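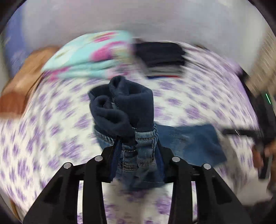
November — Press Office, Storkilska

Storkilska will publish Plirnside, a standalone young adult novel of 437 pages, in November. The book is the second title on the publisher's teen list and the first to be issued in print, ebook and audio on the same day. It follows a seventeen-year-old ferry hand named Li, who finds that the town she was born in does not appear on any chart printed before her birth. The opening chapter takes place in her bedroom, where she packs for the night crossing and hides the chart in a pair of blue jeans with a dark lining, rolled into a bundle on the bedspread. The chart remains in her possession until the final section, and its condition is noted at the head of each part.

The novel is told in the first person and the present tense. It is divided into 26 chapters, each corresponding to one crossing between Plirnside and the mainland port of Kesden. Chapters set on the outbound crossing carry odd numbers; return crossings carry even numbers. A second narrator, a passenger who boards at Kesden without a ticket and cannot be seen by the rest of the crew, takes over in chapters 9, 14 and 21. The passenger's name is withheld until chapter 21.

Readers should expect a paranormal mystery with a slow romantic subplot. The text contains mild profanity, one drowning, and references to the death of a parent. Storkilska recommends the book for ages 14 and up. No prior knowledge of the publisher's other teen title is required, as the two books share no characters or setting.

The print edition is a paperback with flaps. A map of the strait is printed inside the front cover, and a second version of the same map, with differences, is printed inside the back cover. Ebook readers will find both maps at the end of the file, after the acknowledgments, to avoid disclosing the differences early. The audio edition is unabridged and runs 579 minutes. It uses two voices, one for each narrator, and omits the maps — a download link is supplied with purchase.

A total of 120 advance copies have been set aside for booksellers, school librarians and book bloggers. Requests must state the format preferred and the outlet where a review will appear. Advance copies are uncorrected proofs. Quotations should be checked against the finished book before publication, in particular those from chapter 14, which was reset after the proofs were printed. Reviews may be posted at any time, but the identity of the passenger is under embargo until publication.

An extract consisting of the first two chapters will be available from the Storkilska website in the month of publication. Reading group notes will be added to the same page and may be copied for classroom use.

Comments

inkandtides: Does the ebook proof include the maps or just the final version? I'd be reading on an older device, so large images are sometimes a problem.

Press Office: The ebook proof includes both maps in black and white. They are placed at the end, as in the finished edition.

shelf_nine: Requested one for our school library. Glad it's a standalone, my students are tired of waiting on book threes.

marrowby: Two narrators on audio, yes please! I gave up on the last dual POV I listened to because one person read both parts and I kept losing track of who was talking.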